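3.2 Floor surveys and walking noise

The second part of the study dealt with impact sound from wood floors in older apartment buildings. Complaints about footsteps are common in these buildings, but the records kept by housing managers rarely say what kind of floor is involved or what lies under it. We therefore visited the homes ourselves and wrote down the floor pattern, the type of wood where it could be identified, the finish, and the age of the last repair.

Of the 514 homes on the Rissanen list, 100 were visited. Residents were asked to leave rugs where they normally lay, and these were rolled back only for the measurements. Floors were sorted into three groups: straight boards, herringbone parquet, and mixed floors in which one pattern had been patched with another. The third group was larger than we expected and was hard to treat as a single type. In several homes the hallway had been relaid while the bedrooms still had their first floor, and we recorded each room on its own line. 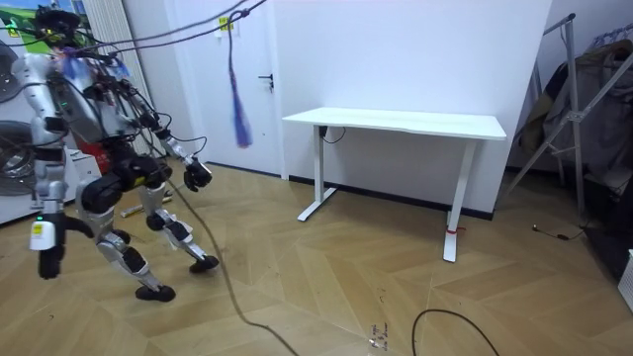
Herringbone floors raised a separate question. The short blocks are often glued or nailed to a subfloor that cannot be inspected without lifting them, and few owners would agree to that. We relied on building drawings where they existed. Where they did not, the subfloor was entered as unknown and the room was left out of the comparison in Section 4. Courtois (Lesier survey, unpublished notes) handled the same problem by tapping the floor at fixed points and noting changes in tone. We tried this in 8 rooms and found that two listeners often disagreed, so the method was dropped.

Figure 3. Herringbone parquet, light wood.

Sound levels were taken in the room below, with windows closed and heating fans turned off. A standard tapping machine was used first, followed by a person walking in socks and then in hard-soled shoes. The walker was the same throughout the study. Each walk lasted 70 seconds and crossed the room along its longer side, then back along the shorter one. Readings taken while traffic or elevator noise could be heard were repeated later in the visit.

Residents in the lower homes filled out a one-page form on how often they noticed footsteps and at what time of day. The form was based on the one used in the Clikberg housing study, with two questions removed and one added on sleep. Most people named the early morning - before 7 a.m. - as the worst time. Lucimara Rezende coded the written answers, and a second reader checked the codes against the forms. Differences were settled by discussion, and the original wording was kept alongside the final code.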